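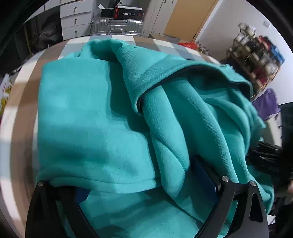
*Teal, ribbed, spread and bunched.*

I have lived in Esley for eight years now, and in this time the number 4 bus has changed its timetable more often than I have changed my telephone. In October it changed again. The last bus from Purnau used to leave at 22:40 and now it leaves at 21:15. For most people I know this is a small thing. For my neighbour Seon-mi Kwak, who finishes at the hospital kitchen at half past nine, it means a taxi or a walk of fifty minutes.

So I went to the public meeting of the town council. It was my first one. I had imagined that it would be full, but we were not so many, and half of the chairs stayed in their stack by the wall.

Els Van Damme presented the budget for transport. She speaks clearly and I could follow nearly everything, which I was glad of. The town receives a yearly payment from the district for buses, and this payment is fixed by the number of residents. It does not look at how many of them travel, or at what hour. When fuel and wages went up, the payment stayed the same, and the evening buses were the first thing to be cut. On the late bus there were 151 passengers in one month. On the one before it there were 344. I wrote both numbers on my hand as I had forgotten paper.

Then came the questions. A woman called Perrine Lecomte asked if the late bus could run only on the nights when the hospital has its long shift. I thought this was a very good question. The answer was that the contract with the bus company does not allow it before next summer — but that it could be written into the new one, if enough people ask.

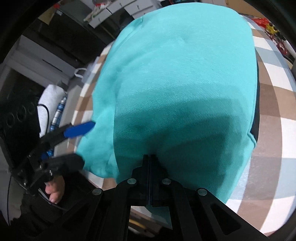 ## How to ask

You can send a letter to the transport office in the town hall, or fill in the form which lies at the library desk. The form is long. Question six asks for your "principal journey purpose", and Ylva Vik at the desk told me that "work" is enough.

I would write these things: from which stop you travel, at what time, and how you come home now that the late bus is gone. Seon-mi has written hers already and I helped a little with the spelling, although her spelling is better than mine.

The council talks about the contract again in February. I will go, and this time I take a notebook.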